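Print this page | E-mail this thread

Gun-woo Ma
Thread, posted in August

1/ Spent the morning sitting in on the robotics elective at Fliltton. The syllabus says students will "teach a machine to handle everyday objects." I have read that sentence in a lot of syllabi.

2/ The class runs on one hand-held gripper. You squeeze it, it picks the thing up, the data goes in a folder. They named it Ki. I asked what Ki stands for and got three answers from one table.

3/ My question for the instructor, Crescencio Meléndez: if a person is holding the gripper and a person is deciding where it goes, which part is the robot doing? He said that comes later. It was week 6 of the course.

4/ To be fair to him, he didn't dress it up. He said most of the term is recording, throwing out bad recordings, and recording again. I'd put that in the syllabus, word for word.

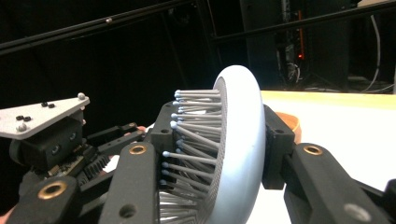 5/ So, the folder. They had 761 recordings when I walked in. I asked how many they'd call good. Long silence, then a kid in the back said "define good." Best thing I heard all day, and it should've been on the board in week one.

6/ Every demo I've been sent by a school shows the pickup. I want the put-down. I want the object moved a little, the lights changed, a student who didn't build it running it cold. Crescencio says that test is planned. Planned is a big word.

7/ There's a contest at the end, the Skerora. You get 30 tries and they score your best 2. Think about that for a minute. I could win a free throw contest on those rules.

8/ Someone replied that I'm being hard on teenagers. I'm not talking about the teenagers. They were careful, they argued about the right stuff, and one pair scrapped a whole batch because they didn't trust it. I'm talking about the adults who write the flyer.

9/ And the flyer does say "the future of work," if you were wondering. It's sponsored by Andness. I asked them what they get out of it and I'm still waiting on an email.

10/ I'll go back when they run it with no hand on the handle. If it works I'll post that too, with all the tries and not just the pretty ones.

Contact | Copyright Gun-woo Ma | Back to top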